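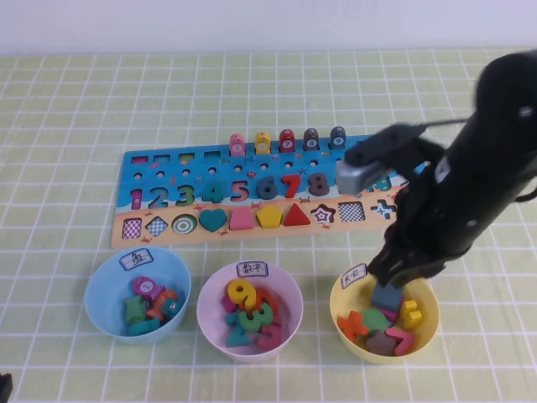
Wooden number puzzle with a sea theme, numerals 1 to 8 in the board.

Projects > Torketti Statements > README

Torketti Statements
What officials in Torketti County said after things went wrong, in their own words

Hi! If you've landed on this page you probably want the files, so: everything is in the data folder, the main table is statements.csv, and the rest of this README is me explaining what's in it and where the holes are. Please read the part about dates before you make a timeline. I mean it. Two people have already made timelines without reading the part about dates.

What you're getting

The set has 265 public statements tied to 133 incidents. An incident is anything that got a sheriff, police chief, mayor, county commissioner or prosecutor in Torketti County to say something on the record: shootings, pursuits that ended in a crash, deaths in the jail, a protest that got broken up, that kind of thing. A statement is one official talking on one occasion. So if the mayor of Flelliro puts out a press release in the morning and then answers questions on the radio in the afternoon, you get two rows, even when she says nearly the same thing both times (she usually does).

I split the statements into sentences, and there are 1395 of those in sentences.csv. Each one has a label for what the sentence is doing. More on the labels further down.

How this started

I used to cover county government for a small paper that no longer exists. After one bad week in Florska I had a stack of printouts on my desk and noticed that three different officials had used the same phrase, "a full and thorough review," on the same day. I got curious about who said it first. Then I got curious about how often the review was ever mentioned again, and by then I had a spreadsheet, and a spreadsheet is how you lose your evenings.

Régis Bouvier saw an early copy and talked me into cleaning it up for other people. He also wrote Aguirre, the little script that pulls text out of the county's press release pages, and without it I'd still be copying and pasting. Colette Leclerc did the second pass of labeling, all of it, and argued with me over plenty of rows. She was right more than I'd like to admit.

Files

statements.csv – one row per statement
sentences.csv – one row per sentence, with labels
incidents.csv – one row per incident, short neutral summary
sources.txt – where each statement came from, with the archive link if there is one
disagreements.csv – rows where Colette and I didn't agree, with both labels
aguirre/ – the script, plus its own notes on how to run it

Columns in statements.csv

statement_id: a plain number, never reused. If I delete a row its number stays gone.
incident_id: matches incidents.csv.
speaker_role: sheriff, chief, mayor, commissioner, prosecutor or spokesperson. I left names out of this column on purpose. They're in the text if you need them, and I'd rather you sorted by job.
place: Flelliro, Florska, or county. "County" covers everything outside the two city limits.
channel: release, briefing, radio, tv, meeting, social.
date_said: when the words were spoken or posted, as best I can tell.
date_incident: when the thing happened.
full: yes or no. Yes means I have the whole statement. No means I only have the parts a news outlet quoted.
text: the words.

Of the 265 statements, 198 are marked full. The rest are pieces. Please don't compare the length of a full statement with the length of a piece and tell me the sheriff got more talkative.

About those dates

OK, so. The county website was rebuilt once, and when that happened every older press release got stamped with the day of the rebuild. For those I went back to newspaper stories, meeting minutes, and in a few cases my own notebooks. Where I found a solid date I used it. Where I didn't, date_said is blank. It's blank! It isn't zero and it isn't the first of the month. If your software fills in blanks for you, turn that off before you load the file.

Radio is its own headache. Stations post the clip whenever they get to it, so the posted date can trail the interview by a day or more. I've used the air date if the host says it out loud and the posted date if not, and the notes in sources.txt say which.

The labels

Every sentence gets exactly one label. We tried allowing more than one and it was misery.

condemn – the official says an act was wrong, criminal, cowardly, unacceptable
sympathy – thoughts, prayers, hearts going out, get well soon
fact – something happened, at this time, in this place
process – review, investigation, leave, "we can't comment while"
defend – the official stands up for an officer, a department or a decision
ask – wants something from the public, such as tips, patience or staying home
other – thank-yous, jokes, weather, introducing the next speaker

The hard line is between condemn and fact. "A criminal shot at two deputies" is both, really. Our rule is that if you can take out the loaded word and the sentence still tells you something, it's fact. So that one is fact. "These are criminals, plain and simple" is condemn. Colette thinks the rule hides a lot of condemning inside the fact pile, and I think she has a point, so if tone is what you're after, search the text for yourself and don't lean on the label.

The other hard one is process against defend. "The officer followed his training" went to defend every time. "We are looking at whether the officer followed his training" went to process. The trouble comes with "we are confident the review will show the officer followed his training," and for those I flipped back and forth for weeks. They're defend now. All of them are in disagreements.csv so you can flip them back.

What I wouldn't use it for

I wouldn't use it to count incidents. Plenty of things happen in the county that no official ever talks about in public, and they aren't in here. A quiet month in this table might have been an awful month on the ground.

I also wouldn't use it to decide whether any one official was honest. The table holds what was said. I didn't check it against court files or body camera footage, and where a statement later turned out to be wrong I've left it exactly as it was. If the official put out a correction, the correction has its own row.

And please be careful with the jail deaths. The families are real people in a small place. The summaries in incidents.csv leave out the names of the dead unless the family spoke publicly, and I'd ask you to follow the same habit if you publish anything. Minors are never named, even when the original release named them. In those spots you'll see [name removed] in the text.

Cleaning

I fixed line breaks, curly quotes and the odd symbols that Aguirre drags in from the county pages. I didn't fix spelling. If the release said "perpertrator," so does the table. For radio and TV I typed the words out myself and dropped the ums. Where I couldn't make out a word it says [unclear]. Crosstalk at commission meetings was the worst for this, and a couple of those rows are mostly brackets, sorry.

Statements given in Spanish are kept in Spanish, with my English version in a column called text_en. My Spanish is decent but not courtroom decent, so corrections are very welcome.

Things I'd like to get to

The Florska council meetings from before they had a working microphone. There are minutes, but minutes aren't quotes, and I haven't decided what to do with them. Régis wants a separate file. I'm leaning his way.

Social posts that were later deleted. I have screenshots of a handful and no good way to show someone else that they're genuine.

A label for apology. Right now apologies fall under sympathy, and that bugs me more every time I look at it.

Changes

22/02/2018 – relabeled the "confident the review will show" rows as defend, added disagreements.csv, took out one statement that had been entered twice
September, the year before – first version anybody but me could open

Using it and getting in touch

Take it, use it, change it. Credit the Torketti Statements project and say which version you used. If you find a mistake, open an issue with the statement_id and a link or a scan showing what it should say. "Row looks off" is hard for me to work with, but I'll still look. And if you were at one of these briefings and have a recording sitting on an old phone, please write to me, especially if it's from Florska.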